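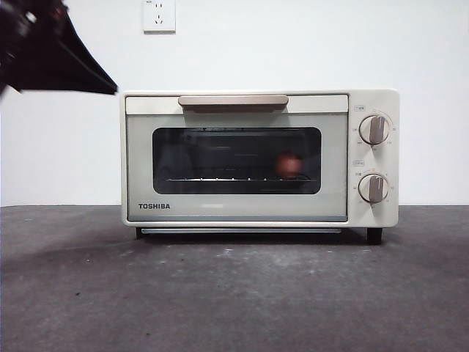 Arm stops dead with a force fault when it pulls the toaster oven door

Posted in: Home and Hobby Arms > Faults and Safety
Asked by crumbtray_jo, 11 January 2021

Hi everybody! First post, and I'm having so much fun with this hobby that I'm a little embarrassed it took a fault to make me sign up.

I have a Trekidow arm bolted to the end of my kitchen counter with the standard two-finger gripper, and I'm running it with Choo (the free version). My project for the winter is a "put away and fetch" routine with a countertop toaster oven. The oven is a little Toshiba with a drop-down door, one long handle across the top of the door, and two knobs on the right. The arm opens the door, takes out whatever is on the wire rack, sets it on the counter, and closes the door again. I practice with small round things, with the oven unplugged and cold, so there's no cooking going on at all. I just love watching it work!

Closing is great. Taking the round thing off the rack is great too, which I thought would be the hard part. Opening is where it all goes wrong. The gripper comes in from the upper left, goes over to the handle, closes on it nicely, and starts to pull. The door comes open a little way, then the whole oven starts to slide toward the front of the counter, and then the arm freezes and Choo shows:

FORCE LIMIT, JOINT 4, MOTION HELD

The gripper stays clamped on the handle the whole time. The first time this happened I hit resume (I know, I know) and the arm yanked the oven forward so hard that the front feet went over the edge of the counter. I grabbed the oven with one hand and smacked the stop button with the other. No damage, but my heart was going like crazy.

Things I've tried so far:

Slower pull speed. Same fault, it just takes longer to get there.
Raising the force limit from 6 to the next step up. The oven slid farther before the fault, so I put it back.
Re-teaching the handle position twice.
Wiping down the counter and the oven feet. It helped a tiny bit, I think?

My pull move is two points. Point one is at the handle, point two is straight out from the oven toward the front of the counter and a bit lower. The log says it faults at step 52 pretty much every time, and that's partway between the two points.

Is my arm too weak for this? Is joint 4 going bad? And what should I do when it freezes like that with the gripper still holding on? I'd really like to get this working, and I'd really like to never catch an oven again!

3 replies

hinge_and_bracket

Welcome! What a great first project. Oven doors taught me more about arms than anything else I've done, so you picked a good one.

Your arm is fine, and I'd bet joint 4 is fine too. The trouble is the path. A drop-down door turns on a hinge along its bottom edge, so the handle has to travel along part of a circle. It goes out and down, and the farther it opens the more it wants to go down. You've asked the arm to go in a straight line. For the first bit of the swing the circle and the line are close together, so the door moves. Then they split apart, and now the arm is trying to pull the handle off the circle. The door can't do that, so the force has to go somewhere, and it goes into sliding the oven. When the oven won't slide easily enough, it goes into the arm and you get the fault.

That's why slowing down didn't help, and why your fault lands at the same step every run. A bad joint tends to be messier than that, in my experience.

How I'd fix it:

1. Measure from the hinge line to the middle of the handle with the door shut. Oven unplugged, arm powered off. That measurement is the radius of your circle.

2. In Choo, swap your two-point pull for an arc move. If the free version hides the arc move (mine did until I turned on the advanced list), you can teach a string of points by hand. Put the arm in free-drive, close the gripper lightly on the handle, and swing the door open yourself with the arm riding along. Save a point every little bit. I used a dozen or so on mine and it was smooth as butter.

3. Let the wrist turn as the door drops. This one gets everybody! If the fingers are squeezed tight on the handle and the wrist keeps its starting angle, you're twisting the handle even when the path is perfect. Either tilt the wrist along with the door or hold the handle loosely enough that it can roll between the fingers.

4. Once the door is cracked open, consider letting go completely. On my oven I pull it open a small way, release, back off, then hook one finger over the inside top edge of the door and press it down the rest of the way. There's no clamping, so if something's off, the finger just slides off the door. It looks a bit like a cat opening a cupboard and I adore it.

Also, please leave that force limit at 6 and don't touch it again until the path is right. The limit is the part of your setup that worked. It stopped the arm when the arm was doing something silly.

Come back and post a clip when it works!

SaltedButterfly

I had something like this on a cabinet door and I just put a rubber mat under everything and turned the force up. Worked for me. The oven can't slide if it's stuck down. There's a gray mat from Zalleo that is super grippy, mine has been there since August and hasn't moved at all. You might need to trim it to fit.

Comments on this reply:

hinge_and_bracket: The mat is a good idea for stopping small creeps, and I use one too! But please don't pair it with a higher force limit on a bad path. With the oven stuck down, all that pull goes into the door hinges, the handle screws, or the arm. I bent a hinge that way. Path first, then mat.

SaltedButterfly: fair enough, mine was only a cabinet. No hinge trouble so far but I'll go check

night_shift_kit

Great answer up top on the arc, so I'll only talk about the freeze, because that part scared me more than the fault did.

When Choo says MOTION HELD, the arm has stopped but it hasn't given up. It still wants to get to point two. It's still pushing against whatever it was pushing against, up to the limit. When you press resume, it tries to finish the same bad move from where it is, and on my version it starts that at the full speed set for the step. So the jump you saw after resume is what I'd expect from those settings.

My routine after any hold with the gripper closed on something:

Keep your hands out from between the arm and the oven. I know you grabbed the oven and I'd probably have done the same in the moment, but a toaster oven is cheaper than a finger. Let it fall if it's going to fall.

Press stop, so the move is canceled and can't be picked up again. Check on the screen that the program reads STOPPED and no longer HELD.

Now look at what would happen if the gripper opened. Is the oven hanging off the edge? Is the door under tension and about to snap shut? If the oven is partly over the edge, steady it from the side, well away from the gripper, before you do anything else.

Open the gripper with the jog screen, at the lowest speed. There's often a little pop as the stored-up force lets go. Mine jumps enough to make me blink.

Jog straight back away from the handle, then up. Don't use the "home" button from there. Home takes the shortest route, and on a counter with an oven on it the shortest route can go right through the oven. Ask me how I know!

Go look at the door, the handle, and the feet of the oven before the next run.

Two more things I'd set up. Choo has an "on fault" choice for each step, and the default is hold. For the pull step, change it to "stop and report." Then there's no resume to press by mistake. You can also add a time limit to the step. I use 3000 milliseconds on my pull. If the door isn't open by then, something is wrong and I want the arm to quit.

And move the whole oven back on the counter if you've got the space. Mine is close to the wall now with a stop block screwed down in front of the front feet. My block came out of a scrap bag from Tavanel, but any solid piece would do. Keep it low enough that the door clears it when it drops, and keep it clear of the crumb tray if yours slides out the front like mine does. I had to redo mine for exactly that reason.

One question back to you: what is your approach speed? You said the gripper comes in from the upper left. If it's passing close over the top corner of the oven at full speed, a small error in where the oven sits (and it's been sliding!) could mean a bump on the way in. I slow mine to 600 on the approach setting and add a point well above the oven so it comes to the handle from the front.

Comments on this reply:

crumbtray_jo: Oh wow, thank you both so much! I had no idea held and stopped were different things. Approach speed was at the default, and yes, it passes right by the top left corner, so I've added a higher point and slowed it down.

crumbtray_jo: Update! I did the hand-taught version with the door swinging and the arm riding along. First try it still faulted, but much later in the swing, with the door most of the way down. Then I remembered the wrist. Taught it again with the wrist tilting and it OPENED. All the way! The oven didn't budge. I ran it again and again just to watch. On fault is set to "stop and report" now and the force limit is still at 6.

hinge_and_bracket: YES! Love it. Mark the oven's spot on the counter with tape at the corners so you can tell at a glance if it's wandered.

night_shift_kit: Fantastic. Before you ever plug that oven in, start a new thread, please. A hot door and a gripper with rubber pads is its own subject, and I've got a melted pair to show you.

crumbtray_jo: Staying unplugged for now, promise. Next up is getting it to turn the lower knob!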